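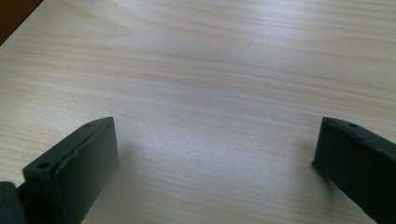
Figure 1. Pale tabletop with fine grain, cleared, under bright light.

Udasetti Table Surfaces — README

Summary

Udasetti Table Surfaces is a collection of photographs and written notes on tabletops in ordinary domestic and office use. It was assembled to support work on surface appearance: grain direction, colour, glare and the visibility of edges. The collection covers 49 tables at 3 sites. Each table has at least one view taken with its top cleared, and 47 of them also have a view taken during normal use.

The collection is maintained by Miyuki Oshima. Questions about the notes and the labelling scheme should be directed to Tatsuya Uchida.

Contents

photos/ — still images, grouped by site and then by table
notes/ — one plain text file per table
labels.csv — surface labels, one row per image
changes.txt — corrections made after first release

Sites

Zerkus: shared offices and meeting rooms. Mostly pale tops, overhead lighting.
Tinine: kitchens and dining areas. Mixed finishes, several tables near windows.
Mohammed: a study centre with long reading tables. Blinds are normally left open.

Labels

tone: pale, mid or dark. Judged from the best-lit part of the top that is not affected by glare.
grain: none, fine or coarse, followed by the main direction as it appears in the image. Grain that bends or draws together is entered under its main direction and marked "curved".
glare: none, partial or broad. Figure 1 is labelled broad; the centre of the top is nearly white, and the grain is easier to read toward the upper right.
border: yes or no. Enter yes where a contrasting edge or neighbouring surface is visible, even in a small area. The dark brown corner at the upper left of Figure 1 qualifies. Labellers are not asked to decide which of the two it is.
state: cleared or in use. The label refers to objects resting on the tabletop only.

Material is not labelled. Laminate, veneer and solid timber cannot be told apart reliably from a photograph, and site records were incomplete. Where an owner supplied the material, it appears in the notes file as reported and has not been verified.

Known issues

Colour has not been corrected between sites. Pale tops can shift from cream to a cooler grey within a single image, and tone labels should not be used as colour measurements.

In 7 images from Tinine the glare label was entered before the final definitions were agreed. These rows are marked "review" and will be revised in the May update.

Table dimensions were recorded at Zerkus only.

Use and citation

The collection may be used for research and teaching. Redistribution of individual images requires written permission from the maintainer. Please cite as: Oshima and Uchida, Udasetti Table Surfaces, and include the version listed at the top of changes.txt.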